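October, late, with a cup of tea

Well, my thumb aches and I have paper balls in my coat pocket, so I suppose I should write today down before bed.

We started on the rubbish task at last. It's the one Zirent have been asking for since summer - pick up a crumpled bit of paper, carry it over, drop it in the bin. A toddler can do it, and I went in thinking I'd rattle through the lot before lunch. I did not! The first 10 goes were all rubbish in the other sense. I kept closing the fingers too early and pushing the paper off across the table, and Puten (the logging program, which I've stopped being polite to) saved every one of them as good until I went back and marked them bad by hand.

After a break I slowed right down and it got better. The trick, for me anyway, is to come in low with the back of the hand up and let the fingers curl round the ball in their own time. Then a little wait, then off to the right towards the bin. I used to skip the wait. Shokri, the model we're feeding all this to, seems to learn my hurry along with everything else, and last month's version snatched at things exactly the way I do when I want my dinner. 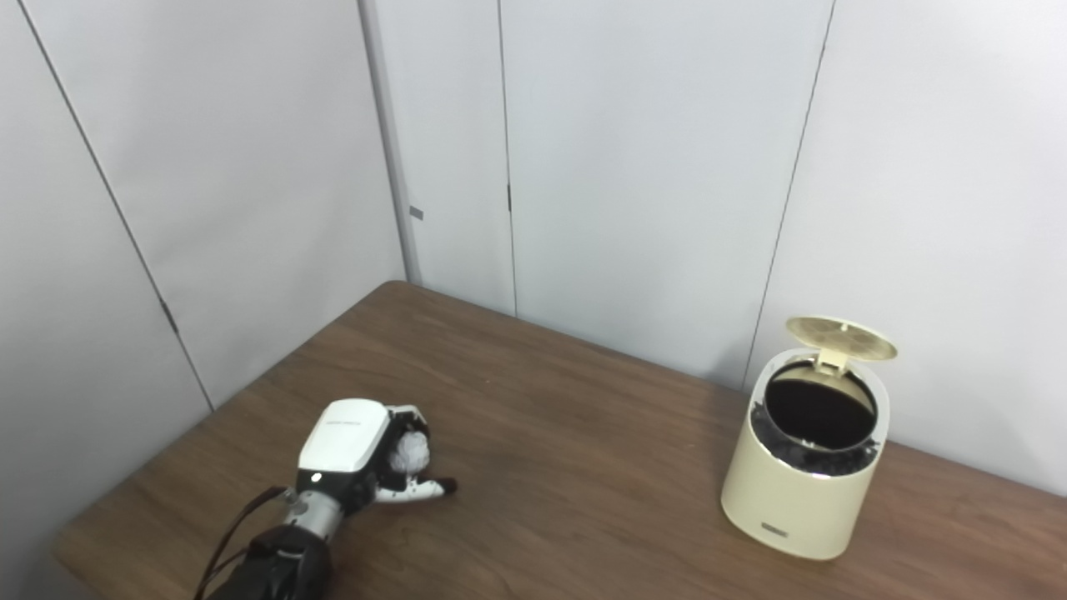

The afternoon

Much smoother. I got into a sort of rhythm, humming along, and by the time the kettle went on at four we had 218 good ones saved. That brings the whole set to 693, which sounded like loads until I remembered how many Zirent want.

I did try to mix things up a bit. Tight little balls, big floppy ones, one made from a shopping list that kept opening itself back up (I quite liked that one). It's tempting to make them all the same because the numbers climb faster, but then Shokri only ever knows the one sort of paper and we're back where we were with the cups.

Two things to sort out tomorrow. The Nusteo glove slips on my thumb when my hand gets warm, so I want to try the smaller strap. And I need to write proper notes for the bad goes, as "oops" isn't much use to whoever reads them next.

Tea's gone cold. Bed.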